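Search the handbook... Go Advanced search Clear

Work and Machines, Year 2
Handout 6: The prep kitchen, and what happens to the people in it

Tutor: Wanda Dunleavy

Read this before the February session if you can. It goes with the Jaltine chapter in your reader, but you'll manage without it.

Last time we did warehouses, where everything arrives in a box and the box has a label on it. Food is much more fun! A spring onion has no label. It bends, it rolls, it sticks to the knife, and the next one in the bunch is a different thickness. For years that was the stock reason for saying kitchen prep would be left alone, and you'll still find it in older textbooks (mine included, I taught from it). I want us to look at what the job really consists of before anyone decides which bits of it a machine can have.

Our case is the prep room at Meredith, which sends chopped veg and made-up salads out to canteens across Skeltalton. It does 4000 portions on a full day. The firm brought in Drekex arms for part of the cutting and sorting, and I was lucky enough to spend a good deal of time in there talking to people on the early shift.

First, the task itself. Ask someone to "cut the greens" and they hear one instruction. Write it out as a sequence and you get something more like this:

- pick one up and lay it down so it can be cut
- decide where the pale part stops being useful
- cut, and keep the lengths near enough the same
- separate what you've cut from what you haven't
- notice the one that's slimy or split and get rid of it
- clear the board for the next lot

A practised person does most of that without looking. The cut is the quick part. Sorting, nudging and noticing take up the time, and when you time a shift (we'll do this in the workshop, bring a watch) you find the knife is in use for far less of the morning than anyone expects.

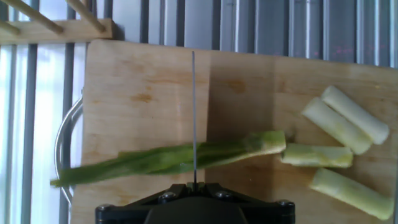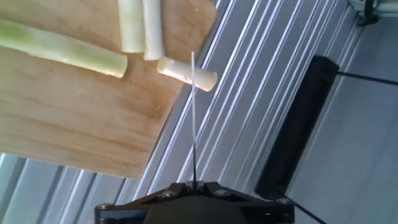

Cut stalks on the board, both taken from the arm's side of the work.

What interests me most is how the jobs moved about once the arms were running. The old arrangement was simple: you had a knife, a board and a crate, and the whole thing was yours from start to finish. Now the work comes in pieces, and somebody has to be the judge of each piece. Take the short length of stalk that ends up lying over the side of the board. With a knife in your hand you'd push it back with a knuckle and never remember doing it. When an arm is doing the handling, that same bit of stalk is a decision. Does the arm deal with it, does a person reach in, does it get left? Who is allowed to stop things to find out? I heard three different answers on one shift, and all of them came from people who had thought hard about it.

So the new work is largely watching, and watching is tiring in its own way. People told me their wrists and shoulders felt better, which is wonderful and we shouldn't hurry past it. The same people said they went home with sore eyes and a head full of nothing. One of them had been proud of her speed for years and wasn't sure what she was meant to be proud of now. She has since become the person who sets up the boards and shows the arm new shapes of veg, and she's brilliant at it, since she can tell you exactly where a stalk will roll. Her pay grade took almost 900 hours of logged set-up work to catch up with what she was doing. Put a star by that, we'll come back to it.

Three terms for your notes.

Residual work: whatever is left for people once the machine has its share. Often fiddly, often unnamed on the rota.

Tacit skill: knowing you can use but struggle to put into words. Every line in the list above is full of it.

Job enlargement: more tasks for the same person. Be careful with this one, managers and staff use it to mean opposite things.

For the seminar, pick a hand task you know well from a job or from home and write out its steps as I did. Mark the ones you'd happily give away and the ones you'd miss. Then swap with your neighbour and argue about it. The arguments are always the best part of this session, so please come ready for one!

Comments (3)

tess_r: Did peeling prawns for mine and got to 2 full pages. Is that too long?

W. Dunleavy: Not at all, bring both!

Owen P: I worked in a sandwich place and the "sore eyes" bit is spot on. Would add that you talk less when you're watching a machine. We used to chat all morning over the chopping.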